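The Robot That Squeezed Too Hard

Have you ever picked up a paper cup of juice and held it just a bit too tightly, so that the sides went in and the juice came up over the top? Then you already know quite a lot about the trouble that Vorkus had one Sunday at the Maes workshop.

Vorkus is a robot with two arms, and it is learning to unpack a take-out meal. For you and me that's an easy job (and a nice one, with dinner at the end of it!), but a robot has to learn every little piece. Where is the container? Is it a hard thing or a soft thing? And how firmly should you hold something when there is food inside?
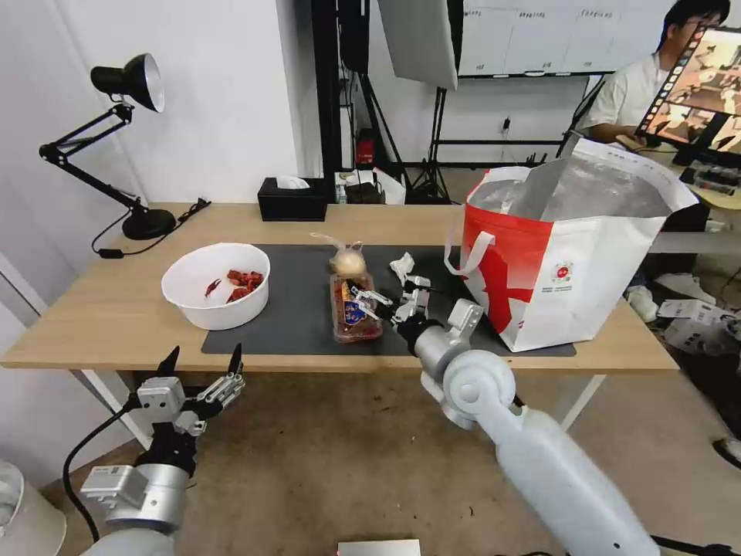

But doesn't a robot know how strong it is, one reader wanted to know, the way I know not to squeeze my hamster?

Well, sort of. You have nerves in your fingertips that tell your brain, "That's enough!" Vorkus has a sensor in its hand, and the sensor sends numbers to a computer. When the number gets big enough, the hand stops closing. On most days it works very nicely, and Vorkus had practiced over 80 times without squashing a thing.

On that Sunday, though, the sensor was sending the wrong number. A little plug inside the wrist had wiggled loose, and so the computer kept hearing "zero, zero, zero," as if the hand were holding nothing but air. What would you do if you thought you were holding air? You'd keep closing your hand, and so did Vorkus, until the lid popped off and sauce went all over the table.
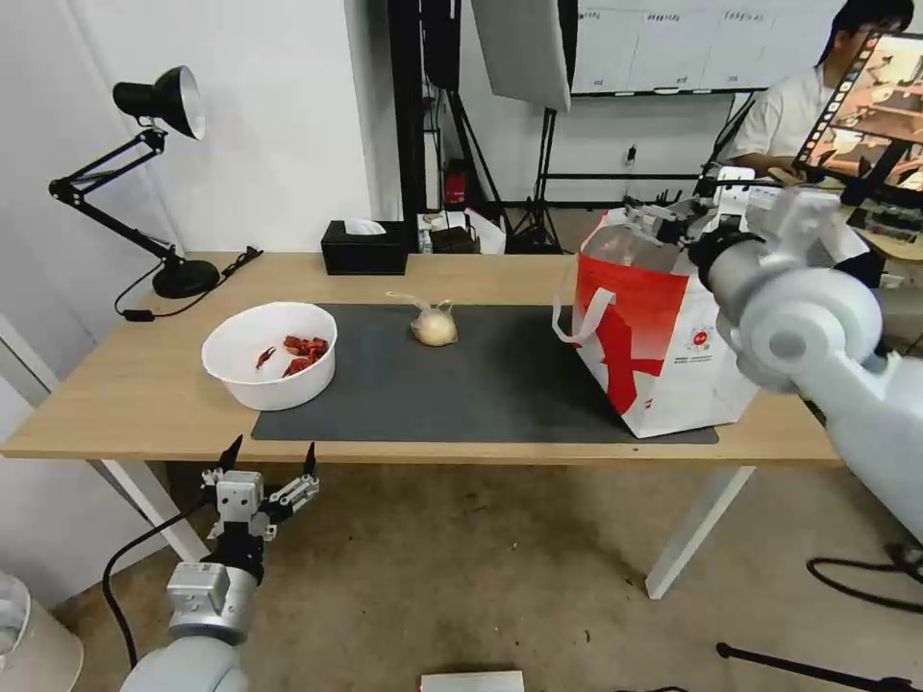 Nobody was hurt, and the mess was wiped up in 4 minutes, but the people at Maes took it very seriously all the same. A squashed lid is only a squashed lid, but a hand that can't feel what it's holding might pinch a person's fingers, and that would be much worse. So they pressed the big stop button, switched off the power, and only then went near the arms to look for the loose plug.

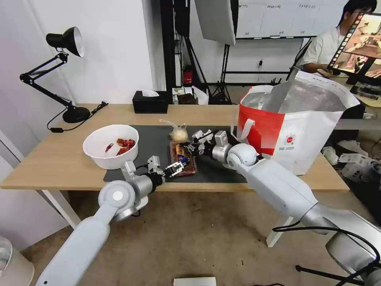 What did they change?

First they fixed the plug, of course, with a small clip to hold it in place. Then they gave the computer a new rule: if the hand is closing and the number stays at zero for too long, stop and wait for a person. And every morning Vorkus now has to squeeze a test block that weighs 185 grams, and if the number comes out wrong, there's no unpacking that day.

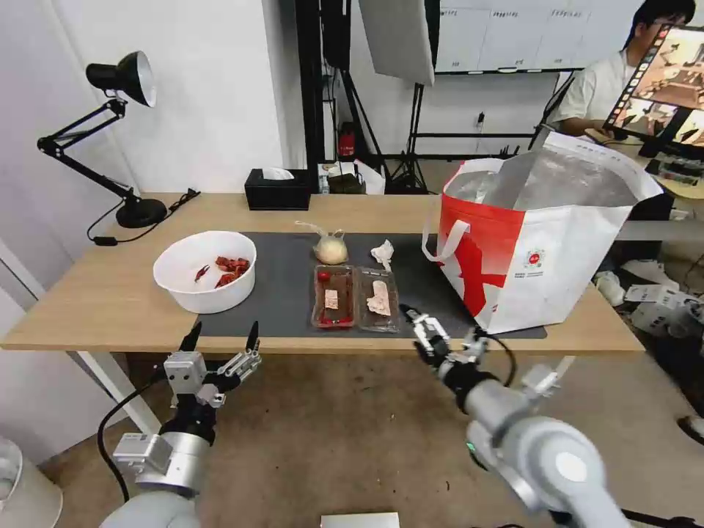 Ilura for Young Readers, page 18

If you ever visit a place where a robot is working, stay behind the line on the floor, even when the arms are keeping perfectly still. A robot that isn't moving may only be waiting for its next instruction. And do ask a grown-up to show you where the stop button is. It's usually big and red, and most people who work with robots are very happy to be asked.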